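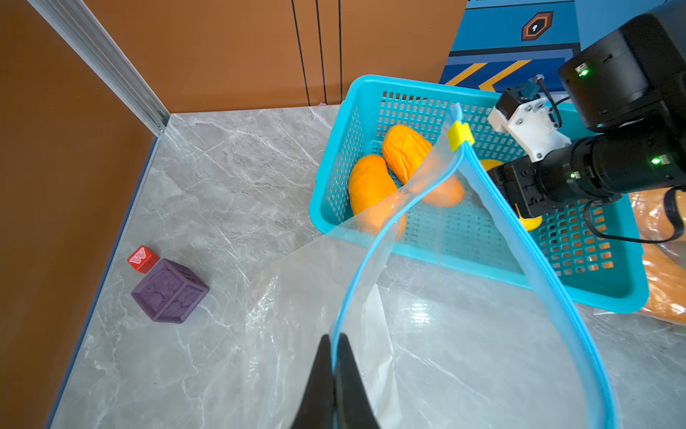
How many demos before a two-arm bagging task starts to work?

Posted by Ottar Grønli in Learning from Demonstration, February 2022

Hi all. I'm teaching a two-armed setup to put soft toy vegetables into a zip-top bag. One arm holds the bag open, the other picks from a plastic basket and drops the toy in. I drive both arms by hand with a pair of leader arms and record everything, including a camera at each wrist.

I have 460 episodes so far and the policy is good at the picking half. It goes to the basket, closes on a toy and lifts it nicely. Then it gets to the bag and falls to bits. Sometimes it lets go over the zipper strip, sometimes it pushes the whole mouth of the bag shut on its way in. A friend at Drellholm told me to just keep going until I reach 4,000, but at my pace that will take me until July and I'd like to know I'm recording the right thing first. Does clear plastic need more examples than other stuff? Should I swap to a coloured bag?

3 replies

Arvid Ekström
Oh, I love this task! Bags are such a good test, and you're further along than you think if the picking is solid.

I wouldn't swap the bag yet. Clear film is hard for a camera as the creases throw white highlights all over the place and you see the basket straight through it, but the zipper strip gives the policy a nice line to follow. If yours has a coloured strip or one of those little slider clips, keep it in view of the wrist camera while you're driving. Ours improved a lot once I stopped rolling the wrist so far that the seal went out of sight.

The bigger thing is probably how you've spread your episodes. Go back and watch a few dozen with only the wrist cameras showing (cover the other views, no cheating). If you can't tell where the mouth of the bag is, the policy can't either. I did this with our Gamum set and threw out nearly 1,000 episodes, which hurt — but the next training run was the first one that got a toy in the bag twice in a row. I may have yelled.

Things I'd vary from one episode to the next:
where the basket sits, and its angle
which toy you take first, and how they're lying
how crumpled the bag is at the start
whether the bag hangs over part of the basket or lies clear of it
a couple of odd blocks left on the table that you never touch

Things I'd keep the same: which arm holds and which arm picks, and the order you do it in. If you sometimes open the bag first and sometimes pick first, the policy has to guess which day it is.

Also record recoveries! Start some episodes with the bag half closed and show it being opened again. Start some with the toy caught on the edge of the zipper. I'd set aside one session in every three just for those. They feel like a waste of an afternoon and they're the best data I have.

quintana_bench
more data. also check your gripper timing, ours was a few frames behind the video and it always dropped early

Ilotero
Agree with Arvid on nearly everything, though I'd go softer on the clutter. We put too many colourful blocks out in the first week and the arm started wandering over to visit them. Add them after the plain version works.

One small trick for the mouth of the bag: pinch it a little way in from the corner and lift before you pull sideways. It stays open much better while the other arm comes over, and you'll get tired less quickly, so the last episodes of the day look like the first ones. I stop after 13 in a row and have a cup of tea. My labels are better for it too — I write down "dropped", "in bag" or "bag closed" straight after each one, while I still remember.

Ottar Grønli
Thanks, all of you! I watched a batch with just the wrist views last night and Arvid is right, in a good third of them the seal is out of sight for the whole drop. And I've been swapping the order without noticing. I'm going to re-record those, then do a full session of recoveries on the weekend. Will check the timing as well. I'll post the next training run in this thread, good or bad.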